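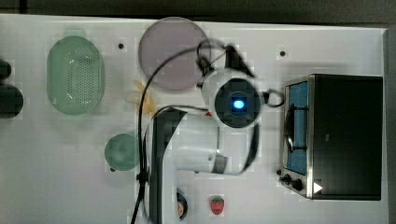
Bandalel Tabletop Kitchen Collection
Item number 1514
Supplied by Hendricks Educational Furnishings

The Bandalel Tabletop Kitchen Collection provides a working selection of kitchenware and play food for classrooms, training rooms and activity centers. It is intended for lessons in naming, sorting, setting out and putting away, and may be used by a single learner or by a small group seated along one side of a table.

The collection is supplied with the Oto table, which has a plain white top. The pale greens of the kitchenware remain easy to tell apart from the surface, and the darker cookware marks out a clear area for stove-top activities. Institutions that already own a suitable table may order the kitchenware alone.

Kitchenware

The oval colander has a flat, perforated base and a small tab handle for lifting. It is large enough to hold several food pieces at once and is often the first item introduced. The green cup has an open top and a loop handle, and may be used for scooping and pouring exercises with dry materials. The large flat plate serves as the center of most table-setting activities.

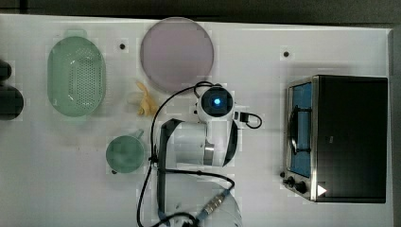 We set the cup and the colander out together in the first week and kept the plate for later. Our learners found that easier than having everything on the table at once. Could the cup be ordered separately? Ours are in constant use.

Hendricks replies: The cup and the colander are both available as single items. Please quote the collection number and state which piece is required.

Cookware and textiles

The black frying pan and black pot are sized for tabletop use. A green slotted spatula with a long, narrow handle accompanies them. The quilted red oven mitt is stitched in a square pattern and should be stored flat. 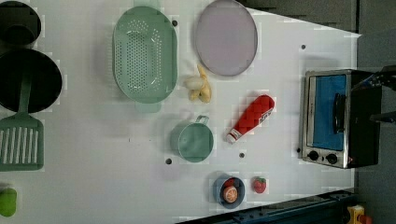 Replacement spatulas and mitts may be added to any order. The pan and pot are sold as a pair and cannot be divided. For rooms in which several groups work at the same time, we recommend one collection for every 6 learners.

Play food and larger items

Play food includes the yellow banana, a strawberry with a green leafy top, an orange slice and a red ketchup bottle with a printed label. A round blue bowl is suitable for collecting the smaller pieces at the end of a session. The black toaster oven should be placed at one end of the table, with its front handle facing the working area — this leaves the middle free for plates and bowls.
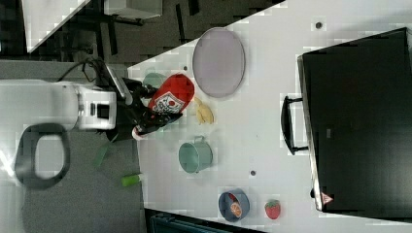

Dimensions and storage

Table length: 2000 mm
Shelf depth required for the kitchenware: 600 mm

The matching Bruvavent storage unit is sold separately. It has one deep shelf for the cookware and two shallow trays for play food.

Care

Wipe all hard pieces with a soft, damp cloth and dry them before storage. Do not place any part of the collection in a dishwasher. The oven mitt may be washed by hand in cool water.

Ordering

Orders are accepted from schools, colleges and registered training providers. Deliveries to schools are suspended in August. Damaged pieces should be reported in writing, with the item number shown at the top of the page.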